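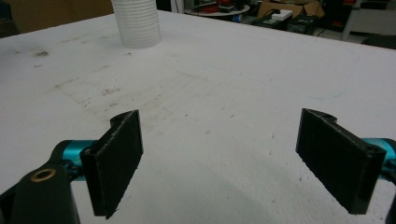 Equipment Review: Hegedűs Rotary Paper Trimmer
Keltolwood Library Service, Print and Bindery Section
Wednesday, March 30, 2022

The Print and Bindery Section was asked to recommend a replacement for the guillotine cutter at the Gerkville branch, which had passed its service life. The Hegedűs rotary trimmer was bought for evaluation and used by staff for the whole of the winter program schedule. This review records our findings for the other branches.

The trimmer arrived fully assembled apart from the paper guide and the waste tray. Both were fitted in a few minutes with the hex key supplied. The printed instructions are brief but clear. A metric scale is engraved along the top edge of the bed, with an inch scale below it. Staff who work mainly in inches found the lower scale hard to read under the workroom lights.

Cutting quality is very good on ordinary office paper and on cover stock. Matilde Cordeiro, who prepares the branch's event booklets, trimmed 1376 sheets over the trial and changed the blade once. Edges remained clean and square. The manufacturer gives a limit of five sheets per pass, and we advise keeping to it. With a thicker stack the top sheets creep, and the finished booklets are visibly uneven.
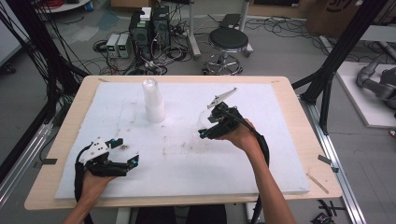 Results on heavier materials were mixed. Thin card gave no trouble. Mounting board could be scored but not cut through, and the pressure needed left a faint line on the surface from the clamp strip. Branches that prepare display panels in any number should keep a straight edge and a utility knife for that work.

The cutting head runs smoothly and the blade is enclosed at all times — an important point for any room shared with the public. The clamp lowers by itself as the head moves. Gonçalo Vieira, who is left-handed, was able to cut in either direction without turning the machine. The rubber feet held well on most surfaces but slid a little on a polished desk.

We have two reservations. The waste tray is shallow and comes loose when the trimmer is lifted. Replacement blades are sold only in pairs, and our second order took some 200 hours of office time to be confirmed, during which the branch had no spare.

For comparison, the Waker trimmer held at the main library costs less and has a deeper tray, but its guide drifts out of square and must be checked often.

The section recommends the Hegedűs trimmer for branches that produce booklets, flyers and notices in moderate quantity. Loan requests for the evaluation unit may be sent to Margarida Louro until the end of July.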